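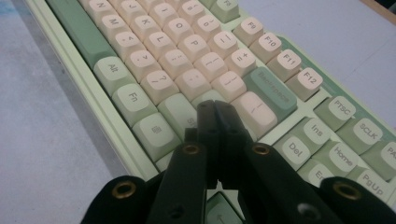
A mechanical keyboard with cream and green keycaps

Kettle (software)

Kettle is a library of user interface controls for web applications. It is developed by Funadcombe, a software company located in Cestness. The library contains grids, date pickers, charts and text editors, which a programmer can place on a page and connect to a source of data.

History

The first version of Kettle had only 3 controls and was made for the internal projects of the company. It was offered to other developers in March of the following year. After the purchase of the smaller product Prollwood, its chart controls were added to the library, and the old Prollwood package was no longer sold separately.

Features

The current version includes 346 controls and 900 code samples. All controls can be used with the keyboard only, and the shortcuts can be changed in one settings file. Themes are written in plain CSS. The grid loads its rows in parts, so a long table does not need to be sent to the browser at once.

Licensing

Kettle is sold per developer. A free edition exists, but it does not contain the charts or the text editor.

See also
Widget toolkit
Web framework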